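Countertop Robot Notes: Software Tips for a Working Kitchen

These notes cover the planning and perception side of running one arm over a normal kitchen counter. They assume the arm is mounted, calibrated and able to reach the back row. Settings are named as they appear in the Trukus planner; other planners have the same things under other names.

Drawers

Take the pull direction from the drawer front and leave the handle out of it. A long bar handle gives a good grasp line but a poor normal, and a few degrees of error will rack a small wooden drawer in its box. Fit a plane to the front, use its normal, then check it against the box edges.

Grasp near the middle of the bar if the path allows. Off center, lower the pull speed and switch to compliant control in the two axes across the pull. Stop on force, not on distance. A light box will slide before a tight drawer opens, so track the box as well as the drawer and abort if the box moves more than 3 mm.

If there is a plate of fruit or anything else on top of the box, attach it to the box in the scene model. Otherwise the planner treats it as fixed while the box shifts under it.

A drawer left slightly open needs its own state. With only "open" and "closed" in the task tree, the arm will plan a full pull from the wrong start. We store the opening as a number and let the tree branch on it.

Clear and shiny things

Depth sensing does badly on glass jars, a French press, a polished cooktop and the metal rim of a toaster. Typical results are holes, or points below the counter. Drop any point under the counter plane before building the collision map. For glass, segment in the color picture and fill in an upright cylinder of the fitted width, padded by 10 mm. It wastes some space and saves the jar.

Reflections on a cooktop can come back as objects. Mark the cooktop as a fixed no-go box and skip detection inside it.

Clutter

Keep the base scene file short: counter, backsplash, large appliances. Everything else is detected on each run. The Stinitz log tool showed 872 planning failures over one July of testing, and most came from stale mugs and bottles saved in the base file.

Towels on top of appliances should be padded upward only. Loops of cable on the arm need a swept volume of their own, or they will drag across lids and boxes the planner thinks it has cleared.

Retries

Allow 3 attempts per drawer, with a fresh view before each. Repeating the same grasp from the same data only repeats the error.

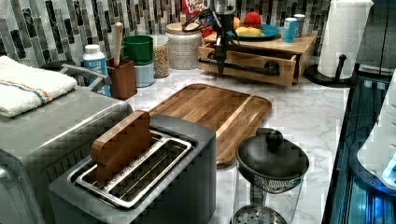 Pawłowska: The 3 mm limit was too tight for me. Tracking noise alone tripped it on a pale box against tile. I average the box position over several readings before the abort check, and the false stops are gone.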